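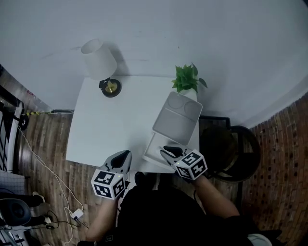 Limska records people doing small jobs by hand so that robots can be trained on the recordings. We started with a doubt and we still have it. A lot of claims get made about machines that learn a household task after watching it a few times, and we have yet to see one that holds up once the furniture moves. So our people sit down at an ordinary table with a gripper in each hand, a marker cube on the side of each one, and work through something as dull as a shallow white box and its lid, with a lamp and a potted plant left standing nearby. We like the plant. Tidy tables make for flattering results.

What we do
Most of our work is hand demonstration. We also run remote control sessions from our second room in Fleltolley, where the operator drives the arm directly. Remote control is slower and people tire of it sooner, and we charge more for it. Clients who ask which method is better get the same reply: it depends on the task, and we'd want to test both before saying.

What we don't promise
A set of 2,000 demonstrations is a pile of recordings – whether a robot gets any good from it is a separate question. In February we threw out around 70 takes from the Nundale set for sloppy grasps. If a supplier tells you they keep everything, ask to see the worst ones.

Page last updated March 4, 2026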